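We finally have a robot budget, and it's smaller than I hoped

Posted Wednesday, February 14, 2018

Well, the numbers came through last night, and I can report that our little workshop at Skitis is getting money for automation this year! Not a mountain of it. But enough that I've been walking around with a notebook and a silly grin all morning.

The short version: we're going to plan for a two-armed machine that can pick small things up off a bench and put them where they belong. Keys, hand tools, chargers, all the odds and ends that pile up when we turn over the Orkari rental units. We handle up to 80 of those turnovers in a busy month, and sorting the leftovers eats more paid hours than the cleaning does. (I didn't believe that either until I sat down with the time sheets.)

What we're not doing is buying hardware yet. I pushed for it, I lost, and I've mostly made my peace with it. The first chunk of money goes to simulation time through Memon, at $450 a month, so we can try arms and grippers on our kind of clutter before anybody signs a purchase order. They build the rooms and the tables, we send them lists of the stuff we deal with, and we get to see what a given arm can reach.

Then there's the Flillow question. Flillow is the gripper line I've had my eye on, and I like it a lot, but the fingertip pads are sold separately and so is the service plan, which I only found on page 2 of the quote. I've set aside $1000 for pads and spare cables and I have a feeling that's going to be tight. If you've ever priced this kind of thing you know how it goes: the arm is one line, and then there's a whole second sheet of mounts, power supplies and shipping crates. 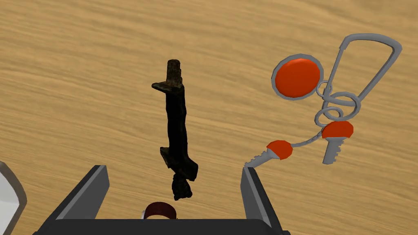
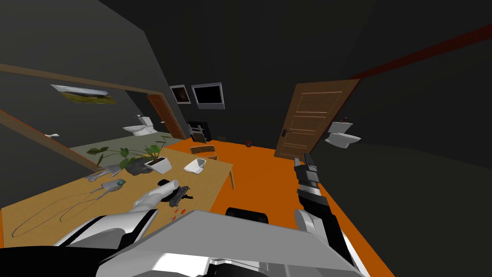 Two views from the simulated room, with the keychain up first and the wider room after it.

Keys are my big worry, so they went right to the top of the test list. Two keys on linked rings with a carabiner attached is a normal Tuesday for us, and everything slides around when you grab one end of it. I want to know how wide the fingers need to open and how small a thing they can still hold on to, and I want that in writing before we talk price again.

Floor space is the other piece. The bench we have now is too deep, I think, and if we have to replace it that comes out of the same pot. I'm measuring this week.

Next check-in is in April, when we pick between leasing and buying. I'm leaning toward a lease for the first year, mostly so I can sleep. If your shop has gone through this already, send me a note and tell me what you forgot to budget for!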